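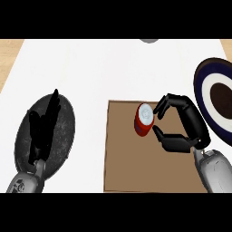 Many games have rooms, roads and tables in them, and none of these things were ever built by hand. They are made of numbers inside a computer, and the computer turns the numbers into a picture. This work is called rendering. Think of a big white table with a piece of pale wooden floor showing at the corners. No carpenter cut that wood. An artist chose the color, drew the grain, and told the computer how shiny it should be. The silver-grey arm on the left has a rounded, glossy casing, and the gloss is also made by the computer.

How does a game know what to draw?

Every thing in a 3D game has a shape. The shape is made from many small flat triangles, joined together like the pieces of paper on a paper ball. If the triangles are small enough, your eye sees a smooth curve. A simple box needs only 2 triangles for each side. A face needs thousands.

After the shape comes the skin. Game makers call it a texture. It is a flat picture which is wrapped on the shape, the same way you wrap a present. The same box can become a stone, a cheese or a treasure chest -- only the texture has changed.

What about light?

Light is the hard part. In a real room the light goes from the lamp to the wall, from the wall to the floor, and then to your eye. The computer must calculate this again and again, because you move all the time when you play. A game usually draws at least thirty pictures in every second. If it is too slow, the game jumps and you feel it in your hands.

In the small racing game Flodesard, you drive through a town called Menholm. When it rains there, the street becomes like a mirror. The artists made four kinds of street: dry, a little wet, very wet and icy. The shape of the street is the same in all of them.

Try it yourself

Take a sheet of paper and draw a ball. Now decide where the sun is. Leave that side white and make the other side dark with your pencil. Add a shadow on the ground. Your flat circle is now round!

Written by Youssra Fahmy for the Staltent children's pages, 25/09/2023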